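Ticket: Towel set, folding policy picks the wrong edge
Opened 8/7/25 by Impi Ikonen
Status: open, and I expect it to stay that way

Wullum says the policy needs more examples. We gave it 600, it grabbed the wrong layer. We gave it 1000 and it grabs the wrong layer with more confidence. Before anyone books another round I went back through the raw clips from the handheld grippers. 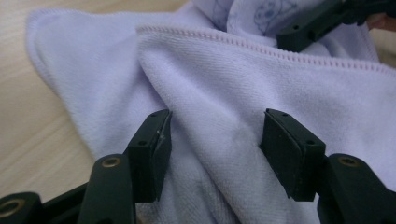 Partanen Data Collection – Cloth & Soft Goods

First suspect: the label "hem." On the lavender cloth there is a long stitched edge on the front layer and another stitched border on the layer behind it. Both get the same label. Between the fingertips there's only a thick fold, and some clips call that a hem too.

Tried: relabeled 20 clips by hand, front edge only. Retrained on the Stikeo box overnight. No change I'd put my name to.

Second suspect: labels written before the jaws close. The annotation tool marks "grasp" when the fingers stop moving, whether or not there is cloth held between them.
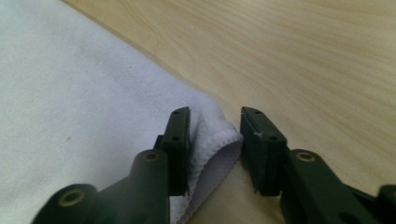
White cloth, rolled edge between the fingers, not clamped.

Traltuline support replied that the trigger is "within tolerance." Whose tolerance? Asked for the number, still waiting.

Next: split grasp into approach and closed, rerun on the same 1000. No new recording until that's back.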